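경사벽 상자에서의 소형 물체 파지: 벽면 근처 실패의 원인 분석과 접근 각도 보정
캡스톤 프로젝트 최종 보고서
2025-11-21 | 레누 카우시크, 온니 키스키넨

1. 과제 개요

이 프로젝트는 상자 안에 흩어진 작은 물체를 로봇팔로 집어내는 작업, 흔히 빈 피킹이라고 부르는 문제를 다룬다. 작년 조가 남긴 코드와 장비를 그대로 이어받았고, 파지 위치를 예측하는 신경망도 작년 것을 출발점으로 삼았다. 작년 보고서는 전체 성공률만 적고 실패가 어디서 나는지는 다루지 않았다. 우리는 실패한 시도를 위치와 원인별로 나누고, 그중 가장 많은 유형을 줄이는 방법을 하나 만들어 시험하였다.

지도는 안도르 보로스 교수님이 맡으셨고, 로봇 안전 교육과 제어기 설정은 엘리에세르 에나오 조교가 도와주었다. 소프트웨어 기본 틀은 연구실에서 쓰는 Ivow를 사용하였다. Ivow는 카메라 입력, 파지 예측, 경로 생성, 기록을 각각 따로 돌리는 구조라서 우리가 고친 부분은 예측과 경로 생성 사이의 한 단계뿐이다.

2. 문제 정의

평평한 책상 위에 놓인 물체는 그리퍼가 어느 방향에서 내려와도 큰 문제가 없다. 상자 안에서는 사정이 다르다. 벽이 바깥으로 벌어진 상자라도 바닥과 벽이 만나는 선 가까이에 물체가 있으면 그리퍼 몸체나 손목 쪽 부품이 벽에 먼저 닿는다. 예측기가 좋은 파지점을 찾아도 팔이 거기까지 내려가지 못하는 것이다.

또 하나는 물체의 모양이다. 크레용이나 펜처럼 가늘고 긴 물체는 긴 축에 수직으로 집어야 하는데, 이런 물체가 벽과 나란히 누우면 그리퍼가 벌어질 공간이 벽 쪽으로 필요하다. 굴러가서 벽에 붙는 물체도 대개 이런 종류이다.

따라서 과제를 다음과 같이 정하였다. 예측기가 내놓은 파지 후보를 다시 학습시키지 않고, 벽과의 거리에 따라 접근 각도만 바꾸어 벽 충돌로 인한 실패를 줄인다.

3. 실험 장치

로봇은 연구실의 KUKA 팔이며, 작업대에 올린 금속판 상자 안에서 물체를 집는다. 상자의 네 벽은 위로 갈수록 벌어진다. 상자가 조금만 밀려도 좌표가 틀어지므로 매일 첫 시도 전에 위치를 확인하고, 맞지 않으면 보정 절차를 다시 실행하였다. 6월에 이 확인을 빼먹은 날의 기록은 전부 버렸다.

물체는 모두 44종이다. 문구류, 장난감, 작은 고리나 블록 같은 것을 섞었고, 학습에 쓰인 적이 없는 물체를 일부러 포함하였다. 장난감 동물은 목과 꼬리 때문에 무게중심을 짐작하기 어려워서 넣었다. 검은 물체는 어두운 바닥과 구분이 잘 되지 않아 예측기에 불리한데, 실제 사용 조건에 가깝다고 보아 빼지 않았다.

한 회차는 물체를 상자에 쏟아 넣는 것으로 시작한다. 사람이 손으로 자리를 고르지 않는다. 로봇은 후보 가운데 점수가 가장 높은 것을 골라 한 번 시도하고, 물체를 들어 올린 뒤 상자 밖으로 옮기면 성공으로 기록한다. 집었다가 이동 중에 떨어뜨린 경우는 실패이다. 물체를 두 개 이상 한꺼번에 집은 경우는 성공으로 치되 따로 표시하였다.

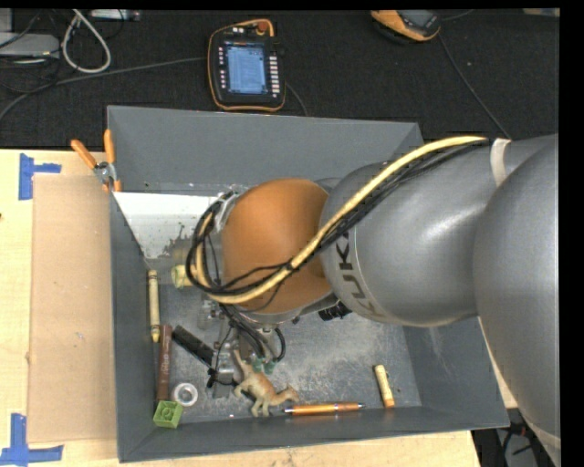

모든 시도는 낮은 속도로 진행하였고, 힘 한계를 넘으면 팔이 멈추도록 설정하였다. 한 사람은 티치 펜던트 옆에서 정지를 맡고 다른 한 사람은 기록 화면을 보았다. 정지가 걸린 시도는 벽에 닿은 것인지 물체나 바닥을 누른 것인지 그 자리에서 적었다. 처음에는 로그만으로 나중에 구분하려고 했으나, 힘 센서 값만 보아서는 벽 접촉과 바닥 접촉이 잘 갈리지 않았다.

상자 바닥에는 크레용 부스러기와 가루가 쌓인다. 깊이 영상에는 영향이 거의 없었지만 색 영상에서는 밝은 얼룩이 물체로 잡히는 일이 있었다. 이런 오검출도 실패에 포함하였다. 청소 주기는 정해 두지 않았는데, 다음에 이 실험을 하는 조는 정해 두는 편이 좋겠다.

4. 방법

4.1 벽 거리 계산

상자의 안쪽 면은 측정한 꼭짓점으로 만든 평면으로 나타내었다. 파지 후보가 들어오면 후보 위치에서 각 벽 평면까지의 거리를 구하고, 가장 가까운 벽을 고른다. 모서리에서는 두 벽이 비슷하게 가까우므로 두 벽의 법선을 거리의 역수로 가중하여 더한다. 이렇게 하면 후보가 한 벽에서 다른 벽 쪽으로 조금 옮겨가도 각도가 갑자기 바뀌지 않는다.

4.2 접근 각도 보정

기본 접근 방향은 수직이다. 벽까지 거리가 기준값보다 작으면 손목이 상자 중앙 쪽으로 기울도록 접근 방향을 돌린다. 기울기는 거리가 줄어들수록 커지고, 벽 경사각에 이르면 더 커지지 않는다. 상한을 두지 않았을 때는 손목이 지나치게 누워 반대쪽 물체를 건드렸다.

그리퍼의 회전각은 예측기의 값을 유지한다. 다만 긴 물체가 벽과 나란한 경우에는 벽 쪽 손가락이 들어갈 틈을 검사하고, 틈이 없으면 그 후보를 버리고 다음 후보로 넘어간다. 처음 버전에서는 후보를 버리는 대신 회전각까지 바꾸었는데 물체가 미끄러지는 실패가 늘어서 되돌렸다.

4.3 비교 방법

보정이 없는 기존 방식과 보정 방식을 번갈아 실행하였다. 하루를 통째로 한 방식에 쓰면 조명이나 그리퍼 패드 상태의 차이가 섞이기 때문이다. 기록을 보는 사람도 어떤 방식이 돌고 있는지 모르게 하려고 했으나, 손목이 기우는 것이 눈에 보이므로 완전히 가릴 수는 없었다. 실패 원인 분류는 튀네 부오리넨 씨에게 영상만 넘겨 다시 한 번 받았고, 의견이 갈린 시도는 같이 보면서 정하였다.

5. 결과

두 방식을 합하여 2000회를 시도하였고 그중 366회가 실패였다. 전체 성공률로는 81.7%이다. 기존 방식의 실패는 벽 접촉이 가장 많았고, 미끄러짐과 오검출이 그 뒤를 이었다. 보정 방식에서는 벽 접촉이 뚜렷하게 줄어 순서가 바뀌었으며, 가장 많은 유형은 미끄러짐이 되었다.

상자 중앙부에서는 두 방식의 차이가 없었다. 기준값보다 먼 후보에는 보정이 걸리지 않으므로 당연한 결과이지만, 코드를 고치면서 다른 부분을 망가뜨리지 않았다는 확인은 되었다. 벽을 따라 놓인 물체에서는 개선이 있었고, 모서리에서는 개선이 작았다. 모서리에서는 어느 쪽으로 기울여도 그리퍼 몸체가 들어갈 공간이 모자란 경우가 많았다.

물체별로는 펜과 크레용에서 효과가 가장 컸다. 블록은 원래 잘 집히던 물체라 차이가 작았다. 고리 모양 물체는 기울여 접근하면 한쪽 손가락이 가장자리에 걸려 튕겨 나가는 일이 있었고, 이 물체에서는 보정 방식이 오히려 나빴다. 낮고 납작한 물체에는 기울기를 적게 주는 것이 맞아 보이지만 시험하지는 못했다.

6. 한계

상자를 하나만 썼다. 벽 경사나 깊이가 다른 상자에서 같은 기준값이 맞는지는 알 수 없다. 보로스 교수님의 제안으로 Wevitz 상자 모델을 시뮬레이션에 넣어 보았으나, 접촉 계산이 불안정해서 결과에 싣지 않았다.

기준값은 예비 실험에서 손으로 정한 것이다. 물체의 높이와 그리퍼가 벌어진 폭에서 직접 계산하는 식을 만들려고 했지만 기간 안에 끝내지 못했다. 충돌 검사에 케이블도 들어 있지 않다. 손목을 많이 기울이면 케이블이 상자 테두리에 닿을 수 있어서, 지금은 기울기 상한과 사람의 감시에 의존하고 있다.

7. 역할 분담과 자료

접근 각도 보정과 경로 생성은 키스키넨이, 상자 보정과 기록 도구, 실패 분류표는 카우시크가 맡았다. 실험 진행은 둘이 함께 하였다. 원본 로그와 분류표는 연구실 서버의 프로젝트 폴더에 있으며, 버린 날의 기록도 사유를 적어 같은 곳에 남겨 두었다. 각도 보정 모듈을 켜고 끄는 방법은 폴더 안의 설명 파일에 적었다.

© 2025 Kostonville 로봇조작 연구실 | 문의: 연구실 행정실 | 맨 위로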